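Overwintering citrus in an unheated glasshouse at Mamutmont

Posted in Glasshouses and Conservatories

Gilang Goh

I look after the small glasshouse on the old Mamutmont grounds, the lean-to against the south side of the gardener's cottage. It is 42 feet long and single glazed, and the original boiler was taken out years ago. We have eight potted lemons and a kumquat that used to go to a grower over the winter. The grower has retired, so this year they stay with us.

The brick wall at the back holds some warmth after a sunny day, but by four in the morning the house is only a few degrees warmer than outside. I have one electrical outlet at the cottage end. I can also use two rooms in the cottage itself, which are kept just above freezing and have small windows.

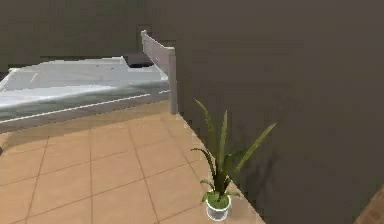
The trees are in clay pots and two people can move them with a hand truck. I would like to leave them under glass if possible, as the public path goes past and people like to see them. Can I get them through on one electric heater and bubble wrap, or should I move everything indoors in November and accept some leaf drop? Also, how much do I water? Last year one came back from the grower with yellow leaves and I was told it had been kept too wet.

Ayodele Nnaji

You can keep them under glass, but don't try to heat 42 feet of it. Partition off the end with the outlet. I do this at Effiong every year with a simple lumber frame and two layers of greenhouse plastic, with an air gap between the layers. For nine pots you need a bay 10 feet long, maybe a little more if the heads are wide.

Use a fan heater with a real thermostat and set it to 42 degrees Fahrenheit. Lemons will take a light frost for a short time, but the young growth won't, and roots in a clay pot get colder than roots in the ground. Stand the pots on boards to get them off the stone. Wrap the pots, not the heads. Bubble wrap on the inside of the glass is worth doing on the roof first, then the front.

Put a max/min thermometer at pot height on the side away from the heater. If you only check the one by the door you will be fooled.

The cottage rooms would be my backup for a very cold night. Measure the doorway before you need it, with the door swung as far back as it goes.

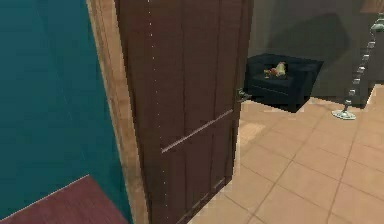
Brown plank door in a tan wooden frame, partly open.

On watering, let the top two inches dry out, then water well in the morning and let it drain. In December and January that can mean once every three weeks. Yellow leaves in winter are usually cold, wet roots. No feed until you see new growth, which for me is late March or April. Open a vent for an hour at midday when it is mild, or you will get gray mold.

oltum_grower

Just bring them in. Mine sit in a spare room all winter and drop half their leaves and grow back. Less work.

Gilang Goh

Thank you both. I priced the lumber and plastic and it is less than we paid the grower for one season, so I will build the partition. Ayodele, do you leave a gap at the bottom for air, or seal it to the floor?

Ayodele Nnaji

Seal it. I staple the plastic to a board along the floor and lay sandbags on the loose edge. The door flap gives enough air when you go in and out, plus the vent at midday. Make the flap wide enough for the hand truck. Mine was five inches too narrow the first year and I had to cut it and hang a new one in the cold.

Check for scale insects before you close them in. Look along the midrib on the undersides of the leaves. Warm, still air suits scale very well, and it is a lot easier to wipe them off outdoors in September.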